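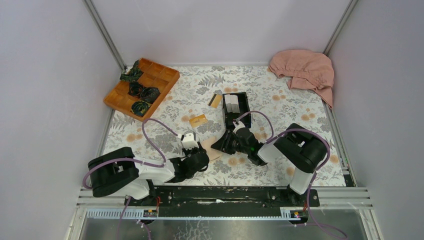
# The Mayor of Stoltville

Eero Ojala became mayor of Stoltville by losing a bet on a fishing dock, and he had been trying to lose the next one ever since.

The town had one stoplight, two churches and a water tower with a spelling mistake on it. Being mayor mostly meant taking phone calls about the water tower. The salary was 50 dollars a month, and the previous mayor had left a note in the desk saying it came in coins.

His trouble that summer was Gornley. Gornley lay six miles down the road and had announced, on a billboard, that it was the Rhubarb Capital of the county. Stoltville had never grown much rhubarb or thought well of it, but the billboard stood on the Stoltville side of the line, and people felt they were being talked down to in their own field.

"We need to be capital of something," said Lauri Juntunen, who owned the feed store and therefore spoke for agriculture.

"Of what?"

Lauri looked out the window. It was a long look. A dog crossed the street, thought better of it and crossed back.

"Naps," he said.

The First Annual Stoltville Nap was held on Sat 8 July in the park behind the Hirvonen bakery. The rules fit on a paper plate. Entrants would lie down at noon, and the last one asleep would win a ham. There was no entry fee, but you had to bring your own blanket.

Eero had expected a dozen people. By eleven-thirty the park was full, and there were cars on the grass with Gornley bumper stickers. A whole family of them had come in matching pajamas. They had the smooth, rested look of people who had been training.

"Ringers," said Lauri.

"They're lying down, Lauri. How can you be a ringer at lying down?"

"Look at the grandmother."

Eero looked. The grandmother was already out, flat on her back with her shoes lined up beside her, and it was not yet noon. He had to go over and wake her so she could start with everybody else. She called him something he had not heard since the navy.

At noon he blew the whistle, softly. For a while there was only the sound of the bakery fan and one baby who had not read the plate. By one o'clock half the field had quit with sore backs. By two a Stoltville man was out in front, or seemed to be, until his wife pointed out that he was only avoiding her.

The grandmother won at ten past four. She sat up, put on her shoes and asked where her ham was.

"We could say she started early," Lauri whispered.

"I woke her up myself. There were witnesses."

"Were they awake?"

Eero handed over the ham. The grandmother looked at it, looked at him and told him that his water tower was spelled wrong.

By August the billboard had been repainted. Gornley, it said, Home of Rhubarb and the Nap. Eero drove out to see it, parked on the shoulder and read it twice. Then he put his seat back - it was a warm day, and the phone was at the office - and closed his eyes.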